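Ticket: Catch-up player drops out at the ad break, subtitles drift after
Status: Open (reopened by customer)
Product: Trisis streaming app, TV version
Opened: 2021-06-19

First message

Hi there! I'm writing about the Hodov interviews, the daytime chat show, which I watch on catch-up through your Trisis app (I'm at work when it goes out, so catch-up is all I've got). For the last few episodes the player has been falling over at the same place every time. The host says "we'll be right back," the first ad plays fine, and then I get a black screen with the spinning circle. If I leave it alone it sits there forever. If I press back, it dumps me out to the home page and forgets where I was, so I have to fast forward through the whole opening chat again to get to the guest.

The error, when I get one, says "Playback problem 200" and nothing else. I looked it up in your help pages and there's a 9 and a 70 listed but no 200.

I'm on the yearly plan and the app is up to date, or at least it says so in settings.

What I've tried so far

Turned the TV off at the wall and left it a good while. No change.

Signed out and back in. This worked for one episode! I got all excited, and then the next one did it again.

Deleted the app and put it back. Same thing, plus I lost my watchlist, which I was not thrilled about. It had all the old Beaudoin quiz shows on it and I'd been working through them in order.

Tried a film instead of the chat show. Films are fine, start to finish. So are the soaps. It's only shows with the ad breaks in the middle, and of those it's mainly the Hodov one.
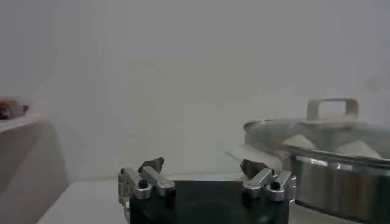
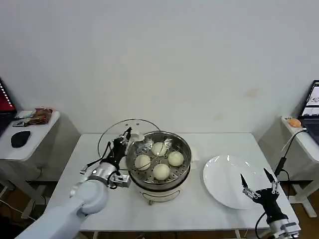
Second message, same day

Me again. I got your reply asking whether it happens on other devices, so I went and checked. On my phone it plays all the way through the break, no trouble. On the laptop it plays too, but the subtitles are off once the show comes back. I'd say the words show up a couple of seconds before anybody speaks, which ruins every joke (and it's a funny show, the host has terrific timing, so you really notice). Before the break they're spot on. If I skip back a bit the subtitles sort themselves out until the next break, and then off they go again.

I don't know if that's the same problem or a different one. It feels related to me, as they both start at the ads, but you folks know better than I do. Happy to split it into 2 tickets if that's easier on your end.

You also asked about my internet. The speed test gave me up to 70 on the TV's own connection, and I wasn't running anything else. I plugged in the cable as well just to rule out the wifi, and the black screen came up in exactly the same spot.

Third message

OK, I did the thing with the hidden menu (hold the left arrow, then press OK, for anyone reading this later) and turned off "preload next segment." Good news and bad news. The episode with the soap actress and her sister now plays through the first break. I nearly cheered! The second break still goes black, only now I can press play and it carries on from where it stopped instead of throwing me out. So that's a big improvement, and I can live with it for the time being.

The Lalau awards special is a different story. That one won't start at all with the setting off. I get the title card with the red carpet music and then it's straight back to the menu. With the setting on, it starts and then dies at the first break like before. So I'm flipping the switch back and forth depending on what I want to watch, and I'd love to not be doing that when the new season comes back in September.

Couple of questions while I'm here. Is there any way to get my watchlist back, or is it gone for good? And does the app keep a log I could send you? I found a page called "diagnostics" but the send button is grayed out for me.

Please don't close this one yet. The last ticket got closed automatically while I was waiting for an answer, and I had to type the whole thing out again. I'll try the laptop with the subtitles set to the larger size tonight, like you suggested, and add the result underneath.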